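Knitwear Care: Frequently Asked Questions
Gremon Laundry and Textile Care
Last updated Thu 13 December

Which items does this page cover?
Sweaters, cardigans, vests, scarves and hats in wool, cotton, acrylic and blends. Carpets, knotted rugs and leather-trimmed garments are handled under the Kustgate service and have their own page.

Can I machine wash a wool sweater?
Only if the care label allows it. Use the wool cycle at 30 °C with a detergent made for wool. Do not use regular detergent with enzymes; protease breaks down the fiber. Turn the garment inside out and close any buttons first. If the label shows a crossed-out tub, do not wash the item at home.

What spin speed should I use?
The lowest setting available. If the machine has no wool cycle, wash by hand and skip the spin.

How do I remove water after hand washing?
Press the garment against the side of the basin. Do not wring it. Roll it in a dry towel, press along the roll, and unroll. Repeat with a second towel for heavy knits.

How should a sweater be dried?
Flat, away from radiators and direct sun. A wet knit on a hanger stretches under its own weight, mostly at the shoulders and hem. Place it on a rack or a towel, straighten the side seams, and set the sleeves to their original length. Turn it over once the top side feels dry.

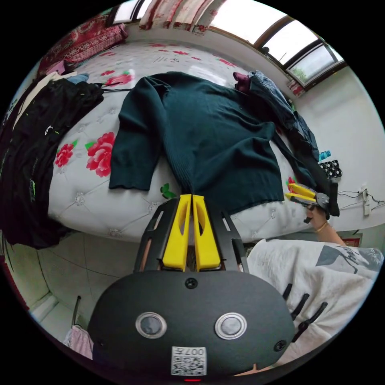

Dark green knit sweater laid flat, sleeve extended.

My sweater came out smaller. Can it be fixed?
Shrinkage from relaxation can often be reversed by wetting the garment and reshaping it to its measurements. Felting cannot. If the individual stitches are no longer visible, the fibers have locked together and no treatment will restore the size.

How do I remove pilling?
Use a fabric comb or a battery shaver on a dry, flat surface. Work in one direction. Do not pull pills off by hand, as this draws out more fiber.

How should knits be stored?
Clean, dry and folded. Moth larvae feed on soiled wool first. Cedar blocks have a limited effect and should not be the only protection.

Do you repair holes?
Yes. Simão Rocha handles mending at the Coelho counter. The standard turnaround is 3 working days. Items received during the January closure are processed when the counter reopens.

What is the Wondis bag?
A reusable mesh bag for sending in single garments. It is included with the first order and should be returned with the next one.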